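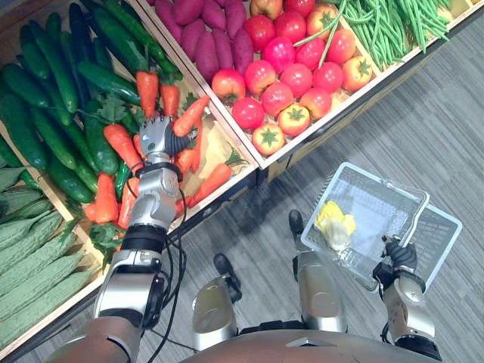

Figure 4.1 Carrots, cucumbers, bitter melons and purple sweet potatoes on a produce display

CHAPTER 4
Displaying Loose Vegetables

In this chapter you will study:
the grouping of vegetables on a shop display
the choice and filling of crates
the care of roots, fruits and leaves during the trading day
the rotation of stock and the keeping of a waste record

4.1 Introduction

Vegetables sold loose are handled many times before they reach a kitchen. They are lifted at harvest, graded, packed, unpacked at the shop and turned over by customers who wish to choose their own. The person in charge of the display has two duties: to present the goods so that each kind may be found and judged quickly, and to keep them in saleable condition until they are bought.

Crates are widely used for this purpose. The light wooden box holding the carrots in Figure 4.1 has raised edges, which keep round or tapering produce from rolling into the neighbouring compartment. A crate should be clean, free from splinters and shallow enough for the lowest layer to be reached without digging. Where a deep crate must be used, it should be filled to part of its depth only and topped up during the day.

4.2 Arranging by shape

Long, even vegetables may be laid in rows. The cucumbers in the figure have been placed in this way, and the bitter melons lie side by side in the crate next to them. Carrots of mixed size are more often heaped, as a row of unequal roots is slow to build and is soon disturbed. Many of the carrots shown still carry their green tops. Leaves draw moisture from the root, and bunched carrots should therefore be sold sooner than trimmed ones.

Items that have strayed into the wrong crate should be returned whenever the display is checked. A dark green vegetable resembling a pepper can be found among the carrots in Figure 4.1. Small errors of this kind cause difficulty at the till when the two goods are priced differently.

4.3 Case study: the Stolmont shop

Stolmont is a greengrocer's shop managed by Ankica and Stojan Georgiou. Before May, all root vegetables were put out at opening time and left until closing. The assistant manager, Comfort Quaye, proposed that each crate be checked every 2 hours and that a written record be kept of anything removed. In the first week the staff recorded 23 kilograms of waste, the greater part of it bunched carrots with wilted leaves. The shop then reduced its morning filling and held the remainder in the cold room. The record sheet used at Stolmont is reproduced in Section 4.6.

Activity 4.1

Visit a shop or market stall where vegetables are sold loose. Draw a plan of the display and label each crate. Mark on your plan which goods are laid in rows and which are heaped. Select one crate and write a short note to the manager on how it might be better filled. Keep your plan, as it will be needed again in Section 4.4.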